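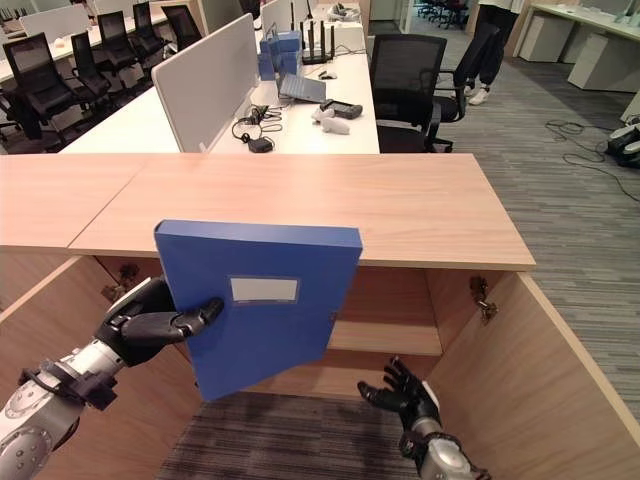 Stoleo–Plillham Border Talks: Frequently Asked Questions

What are the two governments discussing?
The talks are about the opening of the road between Stoleo and Plillham, which has been closed to civilian traffic for 3 years. They are also discussing the return of prisoners and the withdrawal of heavy weapons from the river valley.

Who takes part in the meetings?
Each side sends a delegation led by its deputy foreign minister. Military officers join only when the withdrawal is on the agenda. Zeltivex, a mediation office, prepares the meeting room and the written record, but it does not vote and does not speak for either side.

Where are the talks held?
All rounds until now were held in Hunt, because both delegations can reach the town without crossing the line of control.

What was agreed in February?
The parties agreed to exchange 62 prisoners and to move artillery 20 kilometers back from the river. The exchange is finished. The movement of artillery is still being checked by observers.

Is the road open now?
No. Only ambulances and food trucks may pass, and they need a permit from both sides. Please do not travel to the crossing in the hope to be let through.

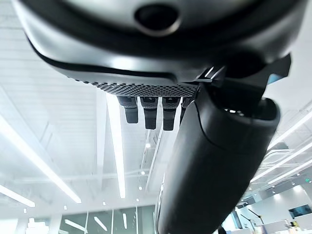

A robotic hand from below, with the office ceiling behind it.

How many families are waiting to return?
The joint list has 600 families. A family can be on the list also if its house was damaged or if the papers were lost. To be added, please write to the registration desk in Hunt and give the name of the village.

Can journalists attend?
The sessions are closed. A short statement is read at 6 p.m. on the last day of every round, and accredited journalists may ask questions after it.

When is the next round?
The date is not fixed yet. We will put it on this page when both delegations have confirmed it in writing.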